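Womer Play Kitchen Tabletop Set

Print this page | E-mail this page

The Womer tabletop set is a play kitchen without the kitchen. There is no cabinet to put together and no wall space to give up. You get the cookware, the dishes, the pretend food and a small toaster oven, and you set them out on any table a child can reach. It was put together for preschool rooms, waiting areas and homes where a full-size play kitchen would be in the way.

Recommended for ages three and up. Adult setup is not required beyond opening the bag and washing the pieces.

What it is for

Most children start by serving. They load a plate, carry it to someone and wait for it to be eaten. After that comes washing up, sorting and a lot of cooking with the oven door. The set has pieces for each kind of play, and a group can split them up without much arguing. 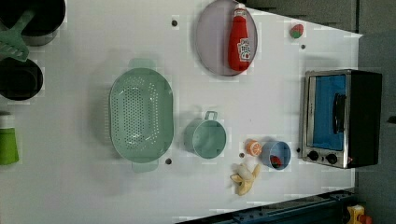

Sorting is a good first activity for a new group. Ask the children to put together everything that belongs at the sink, then everything that belongs on the table. Many pieces can go either way. The oval colander has a flat tab at each end, so a small child can hold it with both hands, and it ends up as a strainer, a fruit bowl or a bread basket depending on who has it. The blue cup will take a piece of fruit, and the orange slice usually gets moved from one dish to another all morning. Let the children settle it among themselves.

Using the toaster oven

The toaster oven is for pretend use only. Do not put real food in it. Place it near the back of the table with the door facing the children, and leave enough clear space in front for a plate. If two children want it at once, one can run the oven and the other can take orders.

Cleaning

Wipe the dishes and food with a damp cloth and mild soap. Rinse the colander under the tap and let it drain. The toaster oven should be wiped only and never put in water. Sponges should be wrung out and left to dry in the open before they go back in the bag. Do not use bleach. 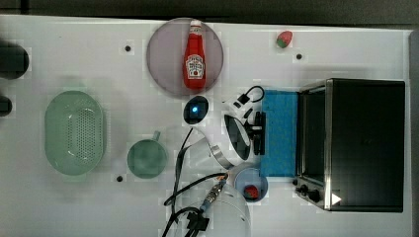
Fitzgerald Kincaid wrote to us that his center washes the dishes every Friday in a mesh bag and hangs the bag over the sink, which saves hunting for small pieces in the drain. We have tried it and it works well. Any mesh bag with a drawstring will do. Keep the cloth items out of it, as they take longer to dry.

Storage

All pieces except the oven fit in the Langat drawstring bag, sold separately. The oven can stay out on a shelf. If you keep several sets, mark the underside of each dish so they go back to the right room.

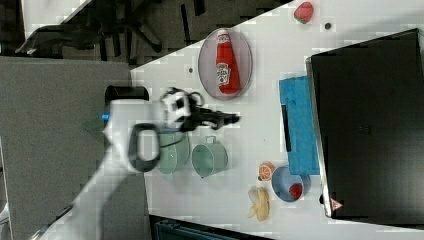 Ordering

Single sets ship within 15 days. Orders of 11 sets or more are packed by the case and may take up to 30 days. Unopened sets can be returned for a refund. Replacement food and dishes can be ordered by the piece from our Zarkemley warehouse. Please give the name of the set and the color of the piece you need.

Page updated 2023-03-29

Reader comments

Prapai Tanasarn
We have had ours since November. The fruit gets the most use by far. I would order a second orange slice right away if you have more than a couple of kids.

K. in Umach
Does the ketchup bottle open? My daughter keeps trying to twist the cap.

Womer customer desk
Please do not force the cap. The bottle is for pretend play and should not be filled.

Prapai Tanasarn
Also, the Langat bag is a tight fit if you put the colander in last. Put it in first and fill it with the small stuff.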